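Okay, long one tonight, so put the kettle on. The hand-held grippers are finally at the stage where I'd let other people see them, and a few of you have been asking since February how the build was going. A thread!

For anyone new: there's a little shared workshop at Odbridge where I rent a bench, and for a good while now I've been building a pair of grippers you hold in your hands, one left and one right. You squeeze the grip, the fingers close. The arm they'll eventually teach is called Pular and it lives at home with me.

I started with one finger design and got very attached to it, which was a mistake. The first lot flexed so much at the tips that anything smooth just slid out sideways. I printed them again thicker, then again with a rib down the back, and by the 7th version they'd stopped bending and started cracking at the screw holes instead. Progress of a sort.

The fix for the cracking came from the next bench over, where they build kites of all things. Bigger washers, and don't do the screws up like you're trying to hurt them. I've been a heavy-handed tightener my whole life and I'm trying to change.

Pads next. I went through silicone, bicycle tube, the feet off an old laptop, and a foam that smelled so awful I had to leave it on the windowsill for a week. What I ended up with is soft enough to give a bit and grippy enough that I don't have to squeeze like mad, and my favourite thing about it is that it peels off clean when it wears out.

Software side, for the three of you who care – I'm calling the recording program Imach, and it's 2854 lines at the moment, a shameful number of which are comments telling myself off. It saves how wide the fingers are open alongside the video, so later on the two can be lined up properly. They drifted apart for ages and I blamed the cable, and then the other cable, and it was my own rounding the whole time.

So far I've got 417 good recordings and a folder of duds I can't quite bring myself to delete. A good one is short and a bit boring. Reach, close, lift, put it down somewhere sensible, let go. If I dither in the middle it goes in the duds, and I dither a lot before breakfast.

Drink cans have become my main practice item and I've grown quite fond of them. They're light, they're slippery, and they tell you straight away if you've squeezed too hard. I do them at a proper table with everything still on it, snack bags and bottles and all, and I think it's made me a tidier gripper and a much messier host. 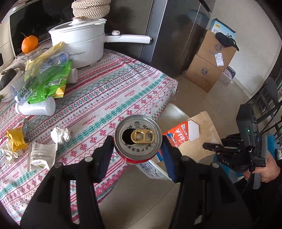 Do you need a robot arm before you can start on something like this?

You can get a long way with only the hand-held part, and I'd build that first. The arm can wait until you've got recordings you're happy with, and by then you'll have a far better idea of how strong it has to be and how wide the fingers should open.

Money, as that's the other thing that always comes up. I've kept every receipt in a biscuit tin and the total is more than 818 dollars, not counting bench rent or the filament I wasted on those early fingers. The motors for Pular were the worst of it by a mile.

Next job is the wrist joint, which I've been calling Palumbo after the street I lived on as a kid. It wobbles. I've got a new bearing on order and a fairly hopeful sketch, and if it arrives by Wednesday I'll be at Odbridge that evening fitting it, so come and say hello if you're in – I'll bring the good colour of filament for anyone who wants a metre or two.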